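Gripper comparison, November update

Hi Ayodele,

You asked for the short version before the budget call, and I've tried, but you know me. We're past the halfway point of the parts-handling work and I'd rather tell you where the money went than send over another spreadsheet.

We set out to compare two grippers on the same arm, the Hodness parallel jaw and the Stovness soft-finger unit, with the Lero controller running both. The plan you signed off on was 300 picks for each gripper, all from blue racking like the stuff dealers keep in the back. The Hodness has finished its run. The Stovness has not, and I'll get to that.

What I like about the Hodness is that it doesn't fuss. Flat parts were my big worry, things like license plate brackets that sit almost flush on a shelf and give the fingers very little to get hold of. Glossy blue paint doesn't help either, because the depth reading goes patchy wherever a ceiling light bounces off it.
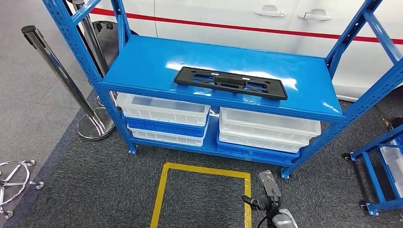
We got around most of that by having the arm come in lower and slower and close on the raised rim of the part. It costs us 4 extra seconds a pick. I can live with that for now, and Etim (the integrator, you met them in the spring) think they can get 2 of those seconds back with a change to the approach path.

The Stovness is a different story. It's lovely on bins and anything with a bit of give, really gentle, and I went in wanting it to win! But the fingers are wide, and near a rack upright they run out of room. We lost 5 working days waiting on a narrower set, and then the first ones didn't match the mounting plate. The right ones are on the arm now and the second half of the run has started.

The wrist camera has been the nice surprise. I nearly cut it from the proposal - glad you talked me out of it. The head view is fine for finding a shelf, but once the arm gets in close it blocks its own view, and the wrist picture is the one I go back to when a pick goes wrong. Clear plastic and glass still confuse it, and I don't have a good fix for that yet. 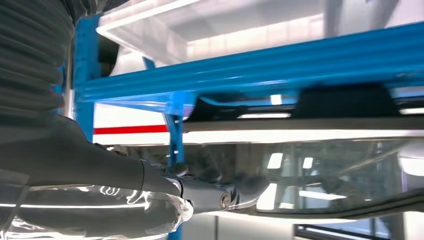 So do we need more money to finish? Not for the comparison itself, which is still inside what you approved, but I would like to move the leftover travel line over to pay for spare finger pads.

If you're okay with that, a one-line email is plenty and I'll put the order in. I'll send the pick logs for both grippers once the Stovness run is done, along with the notes on the Lero settings, which are a mess at the moment and need a tidy before anyone else reads them. Mornings before 10 are still best if you want to call.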